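Plallau Code of Practice for Hand-Held Gripper Recording

The Plallau Code of Practice, usually called the Plallau Code, is a set of voluntary rules for workplaces where people record manipulation tasks with hand-held grippers. It was first written in August at the firm Kellano, in the town of Gademstead, and took its name from the street where the firm had its first workroom. The second edition is dated 2023-03-02 and is the one in use now.

Background

Before the code, every team at Kellano followed its own habits. One team fixed the marker cubes with glue, another with screws, and the recordings of the two teams could not be used together. The engineer Rochelle Ferreira collected the habits in one list and removed those which contradicted each other. The first edition had 40 rules. Many of them were about file names and were later moved to a separate document, known as the Yule Annex.

Scope

The code applies to work in which an operator holds one or two grippers and carries the recording equipment on the body. It does not apply to robot arms fixed to a base, for which the general safety rules of the workplace remain valid. It also does not say which tasks must be recorded. This question is left to the project.

Main rules

Operator. The operator must be able to take off the backpack or harness without help. The straps are adjusted before the cables are connected. A session lasts at most 40 minutes, and after it the operator puts down both grippers and rests the hands.

Cables. A cable from the gripper to the body must permit a full stretch of the arm, but it must not reach the floor when the arm is down. Power cables on the floor should lie along the wall where possible. Where a cable must cross a walking path, it is covered or fixed with tape.

Markers. The printed faces of a marker cube are kept clean and are not touched with the fingers. A cube with a damaged corner is replaced, also when the software still recognises it.

Space. Between two operators who work at the same time there should be a free distance of 200 cm. In small rooms this is difficult to keep, and the second edition therefore allows a shorter distance if the operators stand back to back.

Objects. Glass may be used on a table but not on a shelf above the height of the shoulder. Objects are returned to their place at the end of each session and not at the end of the day.

Persons. Faces of people who come into the recording are made unreadable before the material leaves the workplace. Visitors are told about the recording at the door.
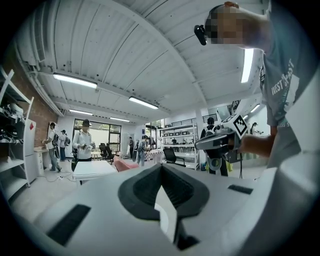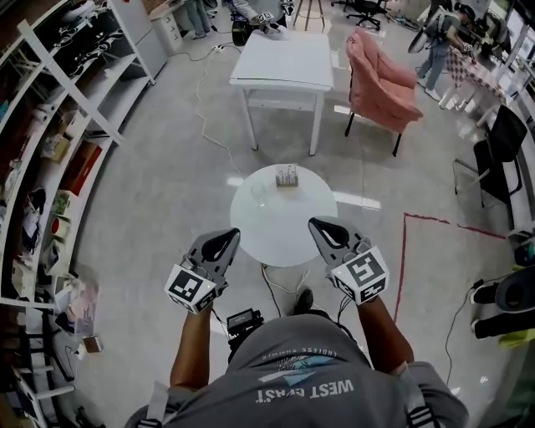
Hand-held grippers with marker cubes in a shared workroom.

Checking and records

Each workplace keeps a logbook. The first page of a session gives the number of the gripper pair, the name of the person who checked it and the result of a short calibration. If the calibration fails two times, the pair is put aside and marked with a label. The code does not demand an outside inspection, but it recommends that one team reads the logbook of another team twice a year.

Kellano reviewed 476 logbook entries for the second edition. The most frequent remark was a loose cable connector, followed by a dirty lens. As a result, the cleaning of the lens was moved from the weekly list to the list for each session.

Criticism

The distance rule has been criticised as too strict for small firms. Other readers found that the code says too little about left-handed operators, who often must work with a table prepared for the right hand. Ferreira answered that the layout of the table belongs to the task description, and the text was not changed on this point.

See also

Yule Annex (file names and storage)
Marker cube
Operator rest times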